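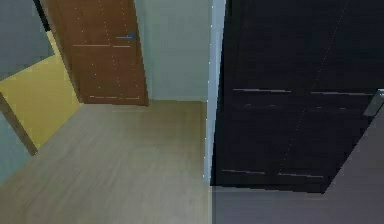

Mobile Robots, Lab Section
Handout for the visit to Almont, 2018-06-04

Read this before you write up the visit. The demonstration was run by Corrado Lo Presti and used the Trestar simulator, so all the rooms you saw were computer-rendered. The task was moving through a home: find a doorway, plan a path to it, and keep clear of furniture on the way.

The set has 342 rooms. We watched runs in two of the test modes, Karakaya (map given) and Amau (no map). 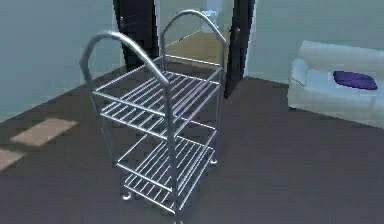

Fig. 2. Simulated room with a wire rack cart in front of an open doorway.

Thin parts are hard for a planner. A shelf made of rods has gaps, and a depth reading taken through a gap gives the distance to whatever is behind it. Lo Presti's group pads thin objects in the map before planning.

Plain walls cause a different problem.
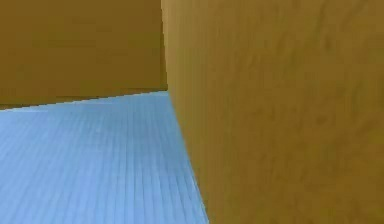 With few features to match from one view to the next, the position estimate drifts. The log we were given has 2256 steps, and more than 557 of them are marked low confidence. Plot these against step number.

Write-up: two pages, due the first week of July. Include your plot and say which mode you would test first.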